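# Drundgate Hand-Held Gripper Recordings

Print this page | E-mail this page

Teaching by hand, with a gripper you carry around yourself.

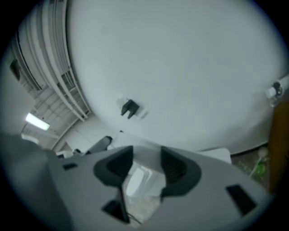

We started Drundgate because we wanted to show a robot everyday jobs without having to bring the robot along. A person holds the gripper, does the job, and the camera on the tool records what the gripper would see if an arm were holding it. No headset, no joystick, no fenced-off cell. It is a lovely way to work, and we were surprised how quickly new people got the hang of it!

This file covers what is in the set, how it was recorded and what to look out for when you train on it. Please read at least the "Known problems" part before you open an issue.

## What you get

The set has 3000 episodes. Each one is a folder with a video, a track of the gripper's position, a track of the jaw opening and a short text file saying what the person was asked to do. The wording in the text files is left as the person wrote it, spelling mistakes and all, so you will meet "put teh lid on" more than once.

Recordings come from two sites, Tefera and Standton. The site is given in the folder name. Standton has the higher ceilings and a lot more odd angles, and it is my favourite half of the set.

Videos run at 60 frames per second. The position track is slower than that, so we ship a small script, `align.py`, which fills in the gaps. You can use your own method if you like - the raw times are kept in both files.

## How it was recorded

Everyone got the same short introduction: hold the gripper with one hand, squeeze the trigger to close the jaws, move a bit slower than feels natural. After that we mostly left people to it. We wanted different habits in the data, and we got them. Some people come at everything from above. Noemi Cattaneo likes to reach in low with the tool tipped back, and her episodes are full of views looking upwards past the jaws. They turned out to be very useful for testing position tracking, so thank you, Noemi!

An episode begins when the person presses the start button and ends when they press it again. We have not trimmed anything. That means you get the walk up to the work, the pause while somebody thinks, and now and then a second go at the same grasp. If you only want the grasp itself, the jaw track is the easiest place to cut from.

## Getting started

1. Download the index file and one of the small parts. Each small part holds 50 episodes.
2. Run `check.py` on the folder. It prints a line for every file it can't read.
3. Run `align.py`.
4. Open `view.py` and watch a few episodes from start to finish before you train anything.

Do take the time over step 4. I have had more good ideas from watching other people's hands at work than from any loss curve.

## Known problems

- The lens is very wide and the corners go dark. We do not crop or correct this. A mask is included in `extras`.
- Large plain white surfaces upset the position tracking. When one fills most of the view, the track can drift and then jump back. Episodes where we spotted this carry the flag `drift`, but there will be some we missed.
- Bright ceiling lights can make the exposure jump when the tool is tilted up quickly.
- Jaw opening reads slightly high on the older tools. Subtract the offset given in the index.
- Episodes with no text file are not broken. The person skipped that step, and you are welcome to write one and send it to us.

## Splits

The test split was made by person, so anyone in it does not appear in training. Please keep it that way if you make your own splits, or your numbers will look much better than they should.

## Changes

Thu 14 March: new index file, `drift` flag added, mask moved into `extras`.

November release: first public version, Tefera only.

## Who to write to

Dario Leone looks after the recordings and the scripts at Pikberg. Noemi Cattaneo looks after the tools, including the drawings if you would like to build one. Open an issue first if you can, so that others can find the answer too. We would love to hear what you train with it, even if it drops everything.

Print this page | E-mail this page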